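Keeping the Parish Hall Kitchen Running: What I've Picked Up So Far

2019-11-17

I've been running the kitchen at our parish hall for five years now, and November is when it earns its keep. We have the harvest supper, the coffee after the early Mass, the funeral lunches that come with two days' warning, and then before you know it it's Advent. A few people from other parishes have written to ask how we manage, so I'm putting my tips in one place.

Start with the coffee urn. Ours gets descaled once a month with plain white vinegar and water, half and half. Run it through, let it sit for an hour, then run clear water twice. If you can still smell vinegar, run it again! Esi Ansah once served a whole confirmation class coffee that tasted like pickles and she has never lived it down.

Candle wax on the good tablecloths is the other big one. Put the cloth in the freezer overnight, snap off what you can with a butter knife, then lay brown paper over the spot and go over it with a warm iron. Keep moving the paper so you're always on a clean bit. Red wax leaves a stain even so, and for that I dab on a little rubbing alcohol before washing (try a corner first -- some of our older cloths are fussy about dye).

Label everything in the fridge. I mean it. Name, date, and which group it belongs to, on masking tape, in marker. The choir and the youth group have both lost cakes to each other and feelings ran high for weeks. I keep the markers in a mug by the door with the caps down, so the ink stays at the tip end.

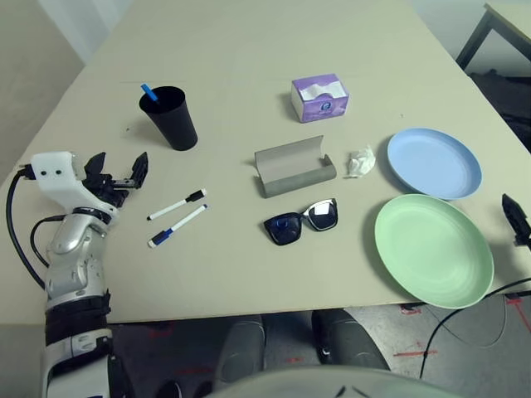

Two whiteboard markers, one with a black cap and one with a blue.

For the rota board, a whiteboard beats paper hands down. When old writing won't budge, scribble over it with a fresh dry-erase marker and wipe right away, and most of it lifts. Give the whole board a proper clean with a damp cloth every so often, too, or it goes gray.

Big pots of soup need to cool fast. I split ours into shallow pans and stand them in a sink of cold water and ice, stirring now and then, and they go in the fridge as soon as the steam is gone. Leaving the whole pot out on the stove overnight is asking for trouble, whatever your grandmother did.

Dish towels: boil wash, no fabric softener. Softener makes them slide the water around the plate. Sabina Jayawardena takes ours home after the supper and they come back folded in thirds, bless her.

Next time I'll do brass polishing, and how to get a lamb roast ready for the end of a long Easter Vigil.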